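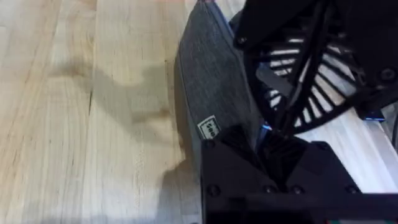 What do you use on a pale wooden worktop that has gone dull? Plain oil, a soft cloth and a night left alone, according to the people running the repair morning at Spanos on Tuesday.

Spanos, the homewares shop, opened its back room at 9 and had 17 tables and boards through the door by lunch. Mostly blond wood, mostly kitchen stuff. Scratches, cup rings, old brown marks, one chopping board split clean down a seam.

Sanding was free, oil was 5 pounds a tin. The tins are from Pokus, who also lent the sanders. Queue out to the bus stop at one point.

Small cracks and knots were left well alone. Filler tends to drop out agian within the year, visitors were told, and looks worse than the crack. Darker patches can be sanded back a bit but dont expect them to vanish.

Felt or cloth under anything heavy, was the other advice. Lift, never drag.

The morning raised 300 pounds for the Ostau lunch club, which needs new tables of its own. Next one is in September, same room. Bring your own rags.

4 comments
17 shares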